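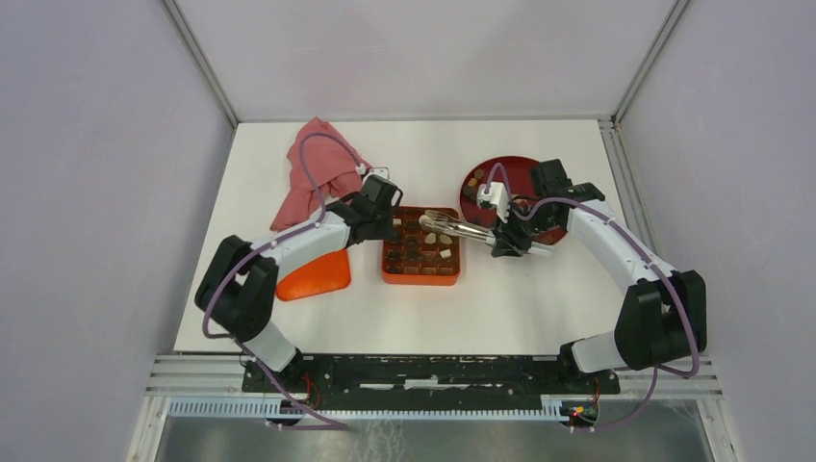 Figure 2.1 Metal tongs, an orange tray and a white tabletop.

Chapter 2
Metals and Their Surfaces

Trudy Grimshaw

Chapter contents
2.1 What makes a metal a metal
2.2 Pure metals and alloys
2.3 The surface and what it meets
2.4 Finish and shine
2.5 Corrosion
2.6 Choosing a metal for a job
Review and laboratory work

What you should know before you begin
You should be able to read a simple periodic table, to explain the difference between an element and a compound, and to convert between Fahrenheit and Celsius temperatures. Students who are unsure of density should return to the last section of Chapter 1 before going further.

Key terms
alloy, brushed finish, conductor, corrosion, ductile, galvanizing, grain, luster, malleable, oxide, passive layer, temper

Introduction

A kitchen drawer holds more metals than most people would guess. The forks are likely to be one alloy, the blade of the paring knife another, and the can opener may combine three or four. The foil on its roll is nearly pure aluminum. A thin coat of zinc or tin may cover the parts that looked cheapest in the store. All of these objects share a family likeness: they reflect light, they feel cool when first picked up, and they ring or clink when dropped. Yet they cannot be exchanged freely for one another. A knife blade made of foil would be useless, and a roll of knife steel would not wrap a sandwich.

Chapter 1 sorted solid materials into metals, ceramics, polymers and composites. The present chapter takes up the first of those groups and asks why metals behave as they do, with special attention to the outermost part of the metal, the part that meets air, water, food, skin and other solids. Many failures that are blamed on "bad metal" begin at the surface. A hinge sticks because its pin has rusted. A bracket cracks where a rough tool mark was left in place. A roof leaks at the one nail that was made of a different metal from the sheet around it.

The mechanical behavior of metals under load is treated in Chapter 3 and will be mentioned only briefly. Heat treatment is left for Chapter 5.

2.1 What makes a metal a metal

Most of the elements are metals. At room temperature all but a very few of them are solid; mercury is the exception that students meet most often. In a solid metal the atoms are packed closely together in a regular pattern, and the outer electrons are not tied to any single atom. They are free to move through the whole piece. Much of what we recognize as metallic follows from this arrangement.

Because the electrons can move, metals conduct electricity. The same electrons carry thermal energy from a warm region to a cooler one, and for this reason a metal spoon left in hot soup soon becomes uncomfortable to hold. The cool feel of a metal handrail has the same cause. The handrail and the wooden bench beside it may be at exactly the same temperature, but the metal draws heat from the hand more quickly. On a day when the air stands at 32 degrees Fahrenheit, a person who touches both will say that the metal is colder, although a thermometer will show no difference between them.

The packing of the atoms explains a second group of properties. When a metal is bent or hammered, layers of atoms can slide past one another without coming apart. A metal that can be hammered or rolled into sheet is called malleable. One that can be drawn into wire is called ductile. Gold is outstanding in both respects. Cast iron, by contrast, will bear a heavy load when it is squeezed but breaks with little warning when it is pulled or struck.

A solid metal is seldom one single crystal. As the liquid cools, crystals begin to grow in many places at once and meet one another at irregular boundaries. Each of these crystals is called a grain. Grains are usually too small to be seen, but there are familiar exceptions. The patchwork pattern on a new galvanized bucket is made up of large zinc crystals, and students are encouraged to look for it on guardrails and lampposts.

2.2 Pure metals and alloys

Pure metals are often too soft for practical work. A nail of pure iron would bend too easily, and a ring of pure gold would soon be scratched and dented. When a second element is added, its atoms differ in size from those around them and make it harder for the layers to slide. The result is an alloy, and it is nearly always harder than the main metal from which it was made.

Steel is the alloy of greatest economic importance. It consists mainly of iron, with a small share of carbon. Ordinary structural steel contains much less than 2 percent carbon by weight, and small changes within that range have a large effect. Low-carbon steel can be bent and welded without difficulty and is used for car bodies and fencing. High-carbon steel is harder and keeps an edge, but it is more easily broken.

Brass is an alloy of copper and zinc; bronze, in its traditional form, is an alloy of copper and tin. Both were in use more than 2,000 years ago, long before anyone could have explained them in terms of atoms. Early metalworkers relied on color, sound and the feel of the hammer, and their knowledge was passed on by practice. Stainless steel is far younger. It contains chromium, and often nickel, and its resistance to rust is discussed in Section 2.5.

Case note: the Gridov hinge
The Gridov works produced door hinges for schools and public buildings. Its early hinges used a plain steel pin in a brass barrel. The pins wore well indoors, but complaints came from buildings near the coast, where doors had begun to drag. The pins had rusted and swollen inside the barrels. The firm first tried a thicker coat of grease. This delayed the trouble by one winter. It then changed the pin to a stainless grade and kept the brass barrel as it was. Keep this case in mind when you read Section 2.5, and consider why the barrel was never the source of the complaints.

2.3 The surface and what it meets

No surface is perfectly flat. A sheet that looks smooth to the eye will show ridges and hollows under a microscope, and when two such sheets are pressed together they touch only at the highest points. The true area of contact is a small part of the area that appears to be touching. If the sheets are pressed harder, the high points flatten a little and the true area of contact grows.

This has several practical results. Two metal parts that must pass an electric current need to be clamped firmly, or the joint will heat up at the few points where they meet. Parts that must slide are given oil, which fills the hollows and holds the ridges apart. Parts that must seal, such as a pipe flange, are given a softer material between them that can flow into the gaps.

Surfaces are also covered. Within moments of being cut, most metals take up oxygen from the air and form an oxide layer. Water vapor settles on top of the oxide, and traces of oil from hands and machinery settle on top of that. A painter or a welder who ignores these layers is working on dirt and oxide, and the paint or weld may not hold. The standard instructions in the trade—clean, dry, then begin—are older than the chemistry that supports them.

2.4 Finish and shine

Luster is the word used for the way a surface returns light. The free electrons in a metal respond to light of every visible color and send most of it back, so that the majority of metals look gray or silver. Copper and gold absorb part of the blue end of the spectrum and therefore look red or yellow.

Whether a metal looks bright or dull depends mainly on its finish. A polished surface returns light in one direction and produces sharp highlights. A brushed surface has fine parallel scratches and spreads the light across them. A blasted surface is rough in every direction and looks even and soft. Shape matters as well: a flat face may appear gray simply because it is turned away from the lamp, while a rounded edge on the same piece carries a bright line along its length. 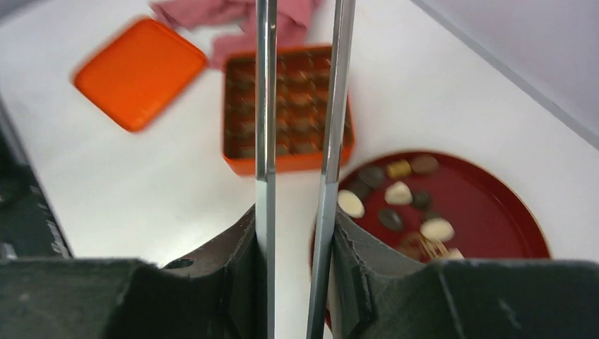
Figure 2.2 Bright highlights and gray reflections on metal, seen close up against a white surface.

Finish is chosen for more than looks. A polished surface has fewer hollows in which food or soil can lodge and is easier to wipe clean, but it shows fingerprints and scratches. A brushed surface hides light wear. For this reason elevator doors and counter fronts are commonly brushed, while surgical instruments may be polished or given a satin finish to reduce glare under strong lamps.

2.5 Corrosion

Corrosion is the gradual loss of a metal through reaction with its surroundings. Rust, the best-known form, requires iron, oxygen and water together. The rust that forms is bulky and loose. It flakes away and leaves fresh iron open to attack, so the process continues.

Aluminum reacts with oxygen even more readily than iron does, but its oxide is thin, dense and firmly attached. Once formed, it protects the metal below. A layer of this kind is called a passive layer. The chromium in stainless steel forms one too, and if the surface is scratched the layer forms again, provided that oxygen can reach it.

When two different metals touch in the presence of salt water, one of them corrodes faster than it would alone. Galvanizing makes use of this effect. Zinc is applied to steel, and where the coating is damaged the zinc is attacked first and the steel is spared.

Laboratory work

Activity 2A. Place one plain steel nail in each of four test tubes: one containing tap water, one containing salt water, one containing boiled water under a layer of oil, and one containing a drying agent. Stopper the last tube. Boil the water for the third tube at 100 degrees Celsius and let it cool under the oil before use. Record the appearance of each nail at the start of every class period until your instructor ends the activity.

Activity 2B. Obtain samples of polished, brushed and blasted sheet from the Bakke sample set. Hold each beneath a desk lamp, tilt it slowly, and sketch where the highlights fall. Wear gloves when handling cut edges.

Questions for discussion before Section 2.6

1. Explain why a metal handrail feels colder than a wooden bench at the same temperature.
2. Why did the additional grease fail to solve the problem at the Gridov works?
3. A homeowner in Broklow wishes to fasten aluminum sheet to a dock with plain steel screws. What advice would you give?
4. Compare the oxide of iron with the oxide of aluminum, and relate the difference to the way each metal is used outdoors.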